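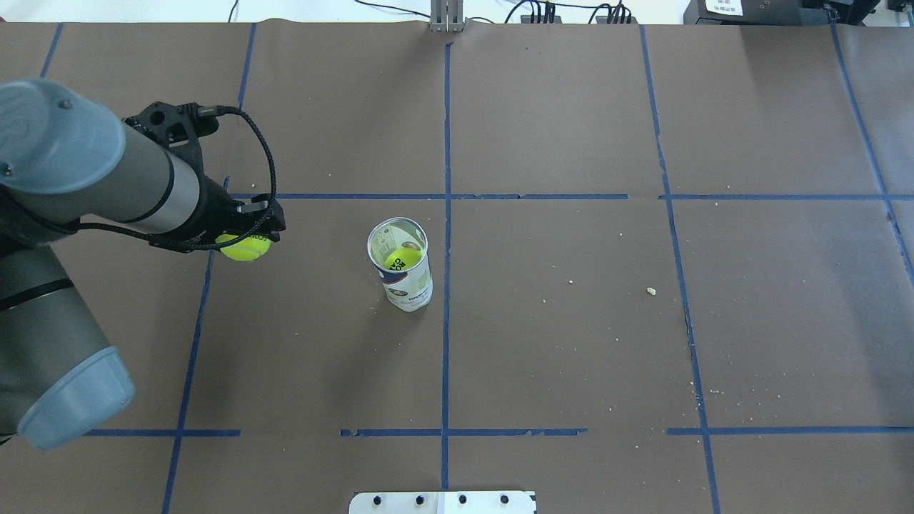 Two Grippers, One Arm, and a Can of Tennis Balls

Dec 27, 2018

Putting a tennis ball back in its can is a poor way to sell a gripper and a good way to test one. The ball is soft enough to hide a bad grasp. The can is only slightly wider than the ball, and it is light, so a hand that comes down off center will usually knock it over before any force limit trips.

The robotics lab at Pratport has used the task since September to compare two parallel grippers on the same arm. The first is the Cemska, a stiff electric unit with a short stroke and a fast controller. The second is the Surkon, which is slower, opens wider, and reports finger position more often. Both bolt to the same wrist plate and take power through the same coiled cable, so a swap needs four screws and one connector. The lab recalibrates the tool center point after every swap. On two early occasions it did not, and those runs were thrown out.

The work surface is kraft paper over a table, marked into a grid with blue painter's tape. The tape serves the operators more than the software. Before each run the can goes into an assigned square by hand, and the square is written in the log. The tape lines are not perfectly straight, and no measurement depends on them. Object positions come from a camera, through a vision package called Bhatia that the lab runs without changes.

In all, the lab logged 558 attempts, of which 273 used the Cemska and the rest the Surkon. An attempt counts as good if the ball ends up inside the can and the can is still standing. A ball that rests on the rim and drops in after the fingers open is also counted, although the log flags it separately.

On flat pickups from open paper the two grippers are hard to tell apart. Felt gives the finger pads plenty to hold, and neither unit needed its full force. The Cemska closes sooner and saves a little time on each cycle. At higher force settings it also squeezes the ball into a slight oval, and the wide axis then has to clear the rim. Turning the force down fixed this, at the cost of a few slips when the arm accelerated hard.

The release is where they part. The Cemska opens quickly, and if one finger is near the wall of the can, the opening motion pushes the can sideways. The Surkon can be told to open by a small fixed amount and stop. With that setting the ball drops clear and the fingers stay inside the rim. The same motion is possible on the Cemska, but its controller accepts only coarse steps, and the smallest useful one was still too large for squares near the edge of the grid, where the arm reaches in at an angle.

Cable routing turned out to matter more than expected. The coil wraps over the wrist and runs back along the forearm, and past 170 degrees of wrist rotation it begins to pull. The pull shows up in the force readings as a false contact. The lab now limits the wrist in software and accepts a longer path to some squares – a change that added time to both grippers equally.

Camera placement remains unsettled. A view from above sees the mouth of the can well until the gripper arrives and covers it. A side view keeps the rim visible but loses the ball against the fingers. The present setup takes one reading from above before the approach and trusts it the rest of the way down, which works as long as the can stays put.

The next round will use a second can with a ball already in it, leaving less depth for the fingers. The Surkon is on the arm for the first half of those runs.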